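Zatolier Community Help > Home > Storage and Tidying

How do I organize pill bottles without losing my mind or my table?

Asked 7 Nov 2021
Viewed 1425 times

We have reached the age where the bottles have their own table. It started as a basket. The basket filled up, a second basket came along to help, and now the whole population stands on a perfectly nice wood table in no order whatsoever. Orange prescription bottles, white supplement bottles, little white ones with no label facing out, and a set of small vials that tip over if you breathe near them.

What I've tried:

A turntable from Stenura. Everything on it flew outward the first time somebody wanted an antacid in a hurry.

A drawer. All you see is caps, and they're all white, so every search became a lottery.

One of those weekly boxes with the little doors. Fine for what we take daily, but the bottles still have to live somewhere, and now there's a box too.

No kids in the house, and the bathroom is out (steam, and no counter to speak of). I don't want to drill into anything. I'd also like to see some of the table again before March, when family comes to stay and will have opinions. What do you people do?

3 answers

Answer 1
Score: 2

shoebox

Answer 2
Score: 31

Before you buy anything, pull out whatever is expired. I went in thinking I had a storage problem and came out with half a storage problem and a bag for the pharmacy take-back bin. I also found a cough syrup from two apartments ago.

After that, sort by who takes it and when. Sorting by size looks lovely and is useless at six in the morning. Mark the caps with a paint pen, because you're right that they all look the same from above. I wrote initials on ours and a big X on the ones that are only for when something goes wrong.

Somebody will tell you to pour everything into matching jars. Don't. The label is the only part of the bottle you can't replace by squinting at it. Keep the drug in what it came in.

And if family is coming, check whether "no kids in the house" is going to stay true that week. A pretty shelf at grabbing height stops being clever the minute a toddler walks in. Ours goes up into a closet with a latch for the duration.

Answer 3 (accepted)
Score: 186

Get a riser. I mean the low kind, a board on metal legs that stands on the table you already have. No drilling, and you get a second floor for your bottles plus the ground floor underneath. Mine is an Illey, light wood with skinny black legs. I'm told the Liyanage one is the same thing with a nicer box, and I have no feelings on the matter.

The rule that saved us is one kind of thing per end. Vials on the left, set out in two columns with air between them so that picking one up doesn't take out its neighbor. Orange bottles on the right. White supplement bottles go wherever you can read the front, which for me means label forward, always, no exceptions, I have become that person.

Things in current use get to stand on the tabletop in front, where there's room to open them. Keep that group small or you'll be back where you started, only with a shelf behind it. The little unlabeled white bottles are the worst offenders. Turn one around and it could be anything from zinc to buttons, so give them a spot of their own and put a sticker on each.

A plant is allowed at the back. It takes up space no bottle can then colonize. 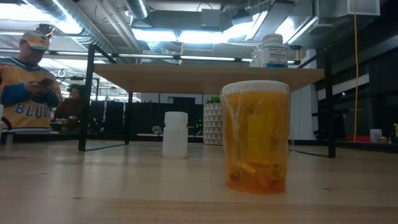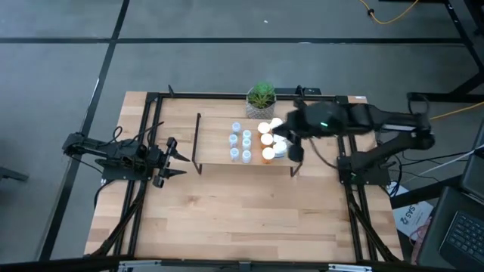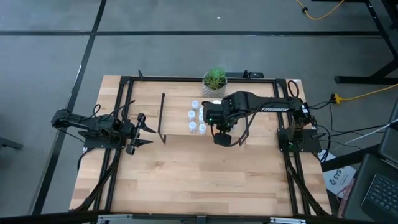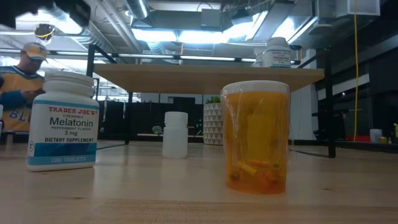 Comment on answer 3: Tried the riser this week and I'm mostly converted, although mine was a hair too low and the tall orange bottles wouldn't go underneath. Measure your tallest one with the cap on before ordering. Also, the sticker advice is good but use the removable kind. I used the other kind and now have a bottle that says ZINC forever and contains no zinc.

Reply: You could always buy more zinc.

Comment on answer 1: I'd like to defend the shoebox. Ours has been going for years. It does have to be a boot box now.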